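Nornis Home Forum > Floors and Tile > Polished porcelain, haze that won't come off

grout_line_18
We had polished porcelain put in through the kitchen and hallway in April. 1,745 square feet with the den included. It looked fine for a week and then a gray haze showed up whenever the sun came in low. I've mopped with plain water, then with dish soap, then with the Dristau floor cleaner the store sold us. The haze moves around but it doesn't leave. The installer says it's normal. Is it?

mapleside
It's grout haze. Very common on polished tile. You need an acid-based haze remover, and you need to rinse it twice. Dish soap leaves its own film, so now you probably have both.

tomcat_dad
Disagree on going straight to acid. If it moves around when you mop, it's residue. Cured grout haze stays put. I'd strip the soap first with warm water and a little ammonia, change the bucket often, and see what's left.

mapleside
Could be. But eight months of soap on top of haze will also look like it moves. I've cleaned up after enough tile jobs to say try a test patch of each and compare.

grout_line_18
Test patches I can do. What about sweeping? The installer told us never to use a broom on it, only a vacuum.
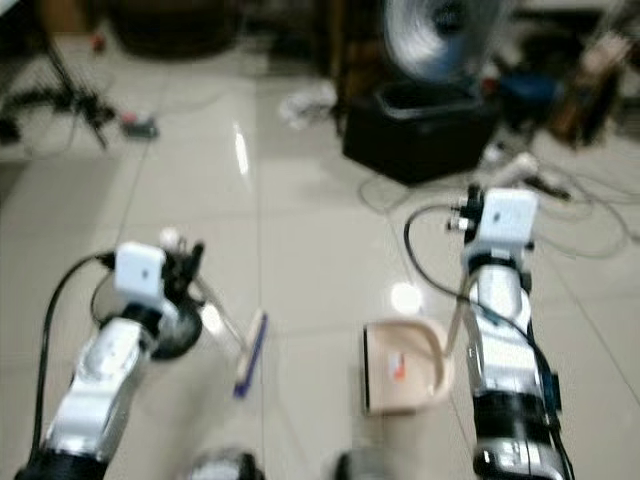

Last edited by grout_line_18 on December 30, 2023

pennyloafer
A broom is fine. Soft bristles, short strokes, and get the grit up before any mop touches the floor. Glossy tile shows everything, and most of what people call haze in my house was fine dust that got wet and dried again. I keep a hand brush for the corners and along the baseboards.

tomcat_dad
Agree with that. Vacuums with a hard beater bar are worse than a broom. I put a 9 inch scuff in the hallway with one — it came off with a melamine sponge, but I had a bad evening over it.

simple_subfloor
Be careful with melamine on polished porcelain. It's a mild abrasive and can dull the shine if you lean on it. Simedmont makes a pad for this, though I found a damp microfiber did the same job for less.

mapleside
One pass with melamine won't hurt porcelain. Marble, yes.

simple_subfloor
Mine dulled. It may have been a cheap tile.

grout_line_18
Update. I did 2 patches by the back door, ammonia water on one and the Nepia haze remover on the other. The ammonia side cleared up most of the way. The Nepia side cleared up completely, but I only rinsed it once and the grout looks a shade lighter now.

mapleside
Rinse it again and let it dry overnight before you judge the grout color. Wet the grout with clean water before you put the remover down next time, so it soaks up less.

tomcat_dad
I'd still do the whole floor with ammonia water first and save the acid for whatever is left.

grout_line_18
Going with that. Starting in the den, where the rug will cover it if I mess up.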